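Jornada de puertas abiertas en Tulter: un robot humanoide limpia el baño delante del público

Zoltán Dobos, septiembre de 2021

La empresa Tulter abrió el miércoles las puertas de su nave en el polígono Carrasco para mostrar al público en qué trabaja desde el mes de mayo. Vinieron 58 personas, casi todas del barrio, y también un grupo de empleadas de Sternura, que es una empresa de limpieza para hoteles y residencias. La visita era gratuita, pero se necesitaba hacer una inscripción previa y 31 personas quedaron en la lista de espera.

El programa tenía dos partes. En la primera, los técnicos explicaron en una sala pequeña cómo se prepara una tarea doméstica para un robot humanoide. Se habló de la fuerza de los dedos, de los cables y de las muchas repeticiones que hacen falta antes de que un movimiento salga bien. Según la empresa, el proyecto, que lleva el nombre de Trarken, tiene ya grabadas 4.000 repeticiones de tareas del hogar, y una parte importante de ellas corresponde al baño.

Después, los visitantes pasaron en grupos pequeños a la zona de pruebas. La tarea del día era limpiar el inodoro con una escobilla de mango largo, que el robot sostiene con su mano derecha. Los técnicos pidieron silencio durante el ejercicio y los visitantes lo respetaron bastante bien.
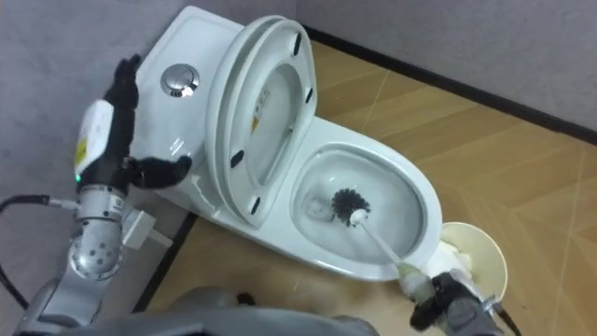 Maite, de Sternura, comentó que para ella lo difícil de un baño no es la taza por dentro, sino lo que hay detrás y debajo, donde una persona tiene que ponerse de rodillas. Añadió que si una máquina puede hacer un día esa parte, ella se la deja con mucho gusto, pero que antes quiere verla en una habitación de hotel con la maleta del cliente abierta en el suelo.

Los técnicos tomaron nota de esta observación. Contestaron que de momento trabajan en un solo baño, siempre el mismo, y que el cambio de una habitación a otra es un problema que todavía no tienen resuelto. Tampoco quisieron dar una fecha para un producto que se pueda comprar.

Hubo muchas preguntas sobre la velocidad. A varios asistentes les pareció que el robot iba lento, y la respuesta fue que la velocidad está limitada a propósito cuando hay público. Otro visitante preguntó por el ruido, que desde la puerta se oía menos de lo que él esperaba. Una niña quiso saber si el robot también se lava las manos, y la pregunta quedó sin respuesta técnica, aunque con aplausos.

La demostración se repitió con cada grupo y la última empezó con un poco de retraso, porque en la primera sala la charla se había alargado. 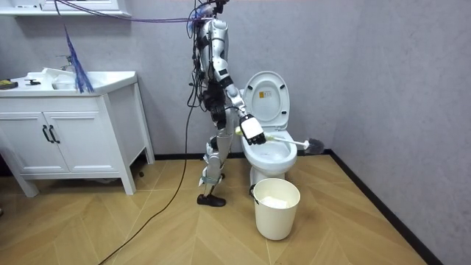

Próximas visitas

Tulter quiere organizar 2 jornadas más antes del final del año, con los mismos grupos pequeños. Las personas que quedaron en la lista de espera tendrán preferencia y recibirán un aviso por correo electrónico. Los menores pueden entrar acompañados de un adulto. La nave no tiene aparcamiento propio, por lo que se recomienda llegar en autobús hasta la entrada del polígono.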